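Search this site Go

Lorraine Bright
Thread on the Brurkdale charity relay, as I said I'd do one.

The council is paying 2000 pounds towards a torch relay from the bandstand to the sports ground in August. Schools get the morning off to wave. Fine. I like a wave as much as anyone.

What I can't find is who benefits. The leaflet says "local disability sport". Brurkdale has one boccia club and one swimming group, and neither had been asked when I rang them.

The route is 2 miles. There are 14 runners listed. Most of them work for Plerkon, who are the sponsor. I counted one club athlete, and she's on the last leg, up the hill.

I asked how much Plerkon are putting in. I was told it was "in kind". In kind turned out to mean T-shirts.

Meanwhile the swimming group needs 840 pounds to keep its pool hour going past the summer. They've been asking since spring.
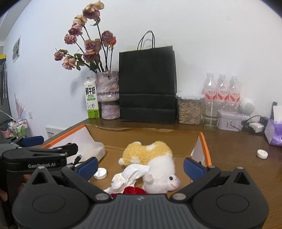
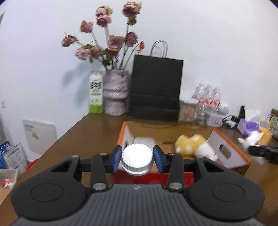
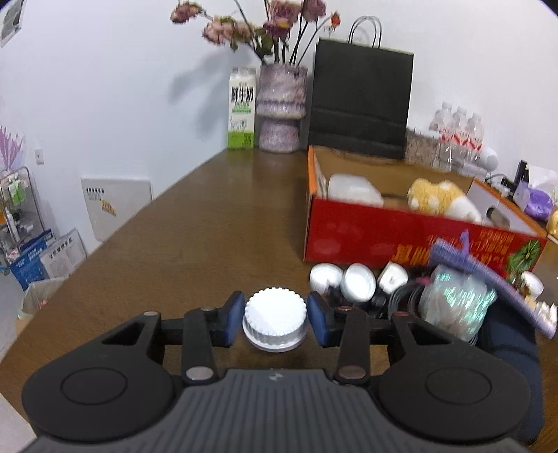 Lucrezia Ferri replied that I was being unfair, that her son carried the torch last time and talked about it for months, and that a club can't buy that sort of day out.

I believe her. I'd still like the pool hour paid for first, and I'd like her son's club to be asked who runs.

The organisers say a full breakdown will go up "after the event". I've heard that before, about the half marathon. Still waiting on that one.

I've written to the council again and I'll post whatever comes back.

Comments (3)

Bhuiyan: The hill leg is daft. Has anyone walked it?

poolside_mum: We did get a phone call in the end. They wanted to know if we could lend them cones.

Trarkeditz: My two are looking forward to it, leave it alone.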